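제목: Re: [노동사 구술모임] 훌트달레 물류센터 구술집 출판 및 보고회 일정 안내

회원 여러분께,

구술기록 간사 센요 아크팔루입니다. 지난번 안내에 대하여 여러 회원께서 문의를 주셨기에, 이울리안 로만 편집위원의 원문을 아래에 인용하고 확정된 사항을 알려 드립니다.

> 보낸 사람: 이울리안 로만
> 훌트달레 물류센터 파업 참가자 구술집의 최종 교정이 완료되었습니다. 수록된 구술은 모두 17편이며, 초판은 1,000부를 발행할 예정입니다. 보고회는 11월 중 금요일 저녁으로 검토하고 있으나 장소는 정해지지 않았습니다. 구술자 가운데 실명 공개 여부를 회신하지 않으신 분이 있으니, 담당 면담자께서는 다시 한번 확인하여 주시기 바랍니다.

첫째, 실명 공개 건입니다. 구술자 16명의 동의서가 접수되었습니다. 나머지 한 분은 가명 수록을 희망하셨으며, 해당 원고의 근무 부서와 입사 연도는 코리나 산두 위원이 수정하였습니다. 수정본은 구술자 본인의 확인을 거쳐 인쇄소에 전달되었습니다.

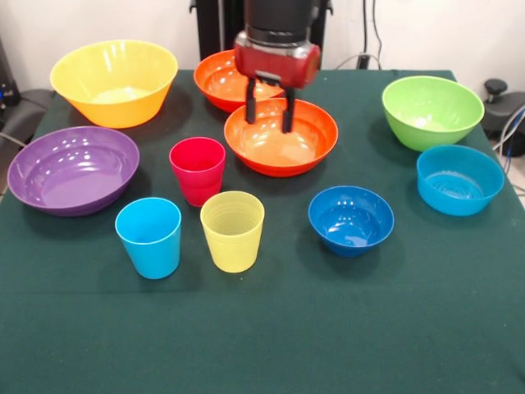 둘째, 제3장의 서술 순서에 관한 건입니다. 야간조 폐지 통보와 첫 번째 교섭 결렬의 선후 관계가 구술자마다 다르게 기억되고 있다는 지적이 있었습니다. 편집위원회는 구술 내용을 그대로 싣고, 당시 지회 소식지에 기재된 순서를 각주로 밝히기로 하였습니다. 소식지 원본은 미르체아 브라투 전 지회장께서 제공하셨으며, 이용을 마친 뒤 반환합니다.

셋째, 보고회 장소는 프렘베리 노동회관 2층 강당으로 확정되었습니다. 시작 시각은 금요일 오후 7시이며, 구술자와 가족의 좌석 24석을 앞쪽에 별도로 마련합니다. 사회는 바바나 무달리아르 위원이 맡고, 구술자 두 분의 낭독과 질의응답이 이어집니다. 분딘달레에서 오시는 분들은 막차 시간을 고려하여 낭독 순서를 앞당겨 배정하였습니다.

책은 당일 현장에서 배부합니다. 구술자에게는 각 두 부를 무상으로 드리며, 참석이 어려우신 구술자께는 우편으로 발송합니다. 주소가 변경된 분은 본 메일에 회신하여 주시기 바랍니다. 메일링 리스트 전체에 개인정보가 공개되지 않도록, 반드시 발신자에게만 회신하여 주십시오.
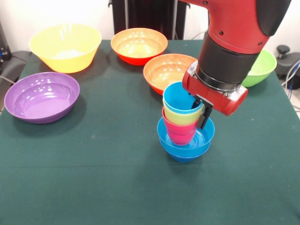 후속 구술 작업 안내

다음 구술 대상은 라저르 식품 포장공장의 폐업 당시 근무자입니다. 면담자로 참여하고자 하는 회원은 성명, 연락처, 면담 가능한 요일을 적어 코리나 산두 위원에게 제출하여 주시기 바랍니다. 기존 면담 경험은 요건이 아니나, 사전 교육에는 반드시 참석하셔야 합니다. 교육 일정은 신청자에게 개별 통지합니다.

녹음기를 대여 중인 회원께서는 보고회 당일까지 반납하여 주십시오. 녹음 파일은 기기에서 삭제하지 말고 그대로 제출하시기 바랍니다.

센요 아크팔루 드림
노동사 구술모임 간사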